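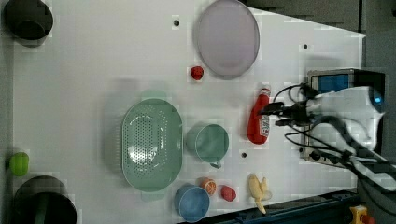
Mint-green mug and colander, lavender oval plate.

# Plastic dishes stay wet after the dry cycle

**Fovby**, posted 12/7/18

I have a Gillies 348 dishwasher, bought used in March. Glasses and ceramic plates come out dry. Anything plastic comes out with beads of water all over it, and food boxes hold a puddle in the rim. I run the normal cycle with heated dry on. The rinse aid light is off. Water here is on the hard side.

Things I have done so far:

- cleaned the filter
- moved all plastic to the top rack
- ran one empty cycle with a descaler

No change. Is the heater bad, or is this normal? I would like to know before I order a part.

---

**Clunwood**

Normal. Ceramic has more mass and holds heat from the final rinse, so the water on it evaporates. Plastic is light and cools within a few minutes of the drain. Water also beads on plastic where it would sheet on glass, and a bead has little surface for its volume.

Your heater can be ruled in or out without taking anything apart:

1. Start a normal cycle with heated dry on and the racks empty.
2. When the last drain finishes, wait 14 minutes.
3. Open the door and keep your face back from the steam.
4. Hold a hand above the element without touching it.

If you feel strong heat coming off it, the element works. If not, turn off the breaker and check the element for continuity with a meter. An open reading means a bad element. A good reading points to the thermostat, the relay or the wiring, and the element should not be ordered yet.

Also check the rinse aid setting. The light only reports the level in the tank. The dial under the cap sets the dose, and on used machines it is often at the lowest mark. Go up one step, run three loads, and look again. Streaks or a blue film mean you went too far.

Loading matters too. Tilt anything with a deep rim so the water can run off, and don't let pieces touch. Unload the bottom rack first, or the puddles from the top will end up on your dry plates.

---

**Gerard**

just open the door when it's done and pull the racks out, 20 minutes, towel off the rest. mine has done this for years

---

**Fovby**

Element is hot, so no part needed. The dose dial was at the lowest mark. I moved it up one step. After two loads the boxes still hold water in the rim but the lids have fewer beads. Will leave it there for a third load before changing anything else.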